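How I Split Long Robot Demos Into Steps (and Check the Splits)

Posted by Uliana Boiko, May 23, 2020

I get asked about this a lot, so I'm finally writing it down. If you record long demos on a two-arm setup and then try to train on the whole thing in one go, you've probably watched your policy do the first part nicely and then wander off. Mine did that for weeks! What fixed it for me was cutting each demo into short steps and training with the step label as an extra input.

You'll need a stack of recorded demos, joint angles and gripper widths with timestamps, and at least one camera per arm plus one up high. I use a little labeling tool called Sonis that Kwesi Kwofie wrote for our group, but a spreadsheet will do (I started with one, and it was fine up to maybe the second afternoon).

Step 1. Pin everything down

Before you record, fix whatever isn't supposed to move. We clamp a green cloth at each station with metal clips. If the cloth creeps between takes, your wrist views drift with it and you'll be chasing ghosts later. Use the same clips in the same spots every day.

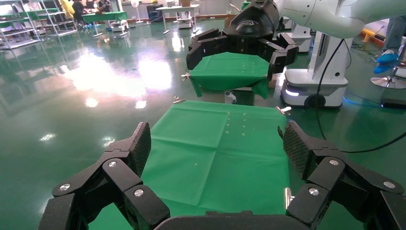

Step 2. Find the cut points

Start with the gripper width signal. Smooth it over 5 samples, then mark every place where the fingers go from open to closed or back again. That gives you a rough set of cuts for free. You'll get too many, and that's okay. Throw out any piece shorter than 60 samples by merging it into the piece before it.

Then go through by eye. Cardboard is the annoying one, because a flap bends under the fingers and the width wobbles even though the hand is just holding on. I cut on the arm's motion there and ignore the width.

Step 3. Name the steps

Keep the names boring: reach, grasp, lift, hold, place, release. Volodymyr Kostiuk had a beautiful list with a different name for every object, and we dropped it after one training run because half the labels barely had any data behind them. Put the object in a separate column if you want it.

Label the two arms separately! One arm can be holding while the other is reaching, and if you squash that into one label the model learns mush.
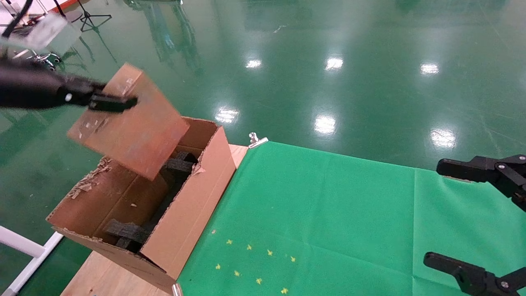

Step 4. Check yourself

Have a second person label a batch without looking at yours. Chaltu Nigatu did 300 segments of mine, and we disagreed mostly on where "lift" turns into "hold." We settled on the first sample where the wrist speed drops under our threshold and stays there. Write your rule at the top of the label file so you don't have to argue it again in September.

Step 5. Train and compare

Train one model with the labels and one without, same seed, same number of steps. I save a checkpoint every 1,000 updates and run both models from the same starting poses. Look at where each run fails as well as how many fail. In my runs the labeled model still missed grasps, but it went back and tried again much more often, and the plain one tended to carry on with an empty hand.

If your labeled model comes out worse, check the timestamps first. Mine were shifted between the two arms once, and I lost a whole week to that.

Next I want to try guessing the step labels from the wrist views alone. Myroslav Ivanyshyn has a first version running and I'll post his settings when he's happy with them.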